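Subject: Re: [skondach-data] Table-wiping set, hall sessions
From: Kidus Wolde
Date: 2023-08-21 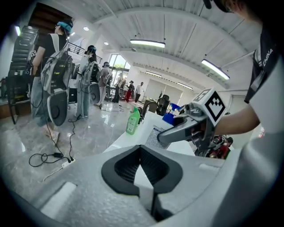

1. Episode length

On 2023-08-19 – scratch that, in the first plan – Sumeya Chala wrote:
> Do we keep the 30 second cap for two-handed episodes? Cokar's
> loader pads the short ones and I would like to drop that step.
> Also, which marker does Tefera use for the second hand?

Keep the cap. Of the 16 episodes I checked, four ran over, all of them at the hand-over between grippers. I would split those at the grasp and label both halves. Padding can go once the loader accepts a length field.

2. Markers

Tefera reads the square marker on the cube. It loses track when the other gripper's jaw passes in front, so please log gaps longer than five frames and leave them unfilled. The Wiraswood script fills them by default; turn that off.

3. Shared floor

With several rigs running at once, the clocks drift apart. Sync at the start of each episode – a single sync per session is too coarse for two-handed work. Cables should be plugged in before the first sync.

I will send the revised label sheet in September. Objections to the split rule by reply to the list, please.

Kidus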